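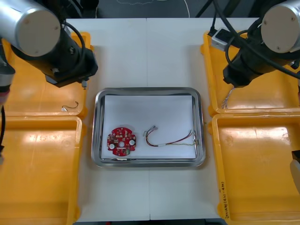
Round circuit board and wire harness on a paper-lined steel tray.

Level Design Basics, Handout 3: Pacing and Checkpoints
June 2022, by the course instructor
12 shares | 3 comments

Read this before you start the second build of your level. We will use two games from the reading list, Brusstead and Parsa, and the practice level you all have, Drestville.

1. What pacing means

Pacing is how often the player is asked to do something hard, and how long the rest is in between. A level with no rest feels tiring even when each jump is easy. A level with too much rest feels empty. When you sketch a level, mark every stretch as high, medium or low. If you see more than 3 highs in a row, break them up or have a good reason.

Low stretches still need something in them. A view of the next area works. So does a side path with a small pickup, or a safe place to try a new move. In Brusstead the long bridge after the mill has no enemies, but you can see the clock tower the whole way across, and you know you are going there.

2. Teaching a move

Introduce a move where failing costs nothing. Use it again with a small risk. Then combine it with something the player already knows. Parsa does this with the wall kick: first over solid ground, then over shallow water, then over a pit with a moving platform on the far side. There is no text box at any point.

Common mistake from the February builds: the new move showed up for the first time over a pit. Testers died, and several thought the jump was impossible and went looking for another route.

3. Checkpoints

Place a checkpoint
- after a hard section, before the next one starts
- before a boss, past any cutscene
- at the start of a new area

Do not place one where an enemy can hit the player on respawn. Check this with the enemies at every point of their patrol.

Drestville has a level budget of 500 units from start to exit. Keep checkpoints no more than 200 units apart on the main path. Side paths don't need their own unless they are longer than the main path.

4. Collectibles

Coins and gems are signs as much as rewards. A line of coins shows the arc of a jump. A single gem on a ledge tells the player the ledge can be reached, so don't put one where it can't. If you hide an item, leave some clue, such as a crack in the wall or a gap in the fence.

For next class

Play the first two areas of Bilau and write down where each checkpoint is. Note one you would move and where you would put it. Bring your Drestville sketch with the high, medium and low stretches marked.

3,291 views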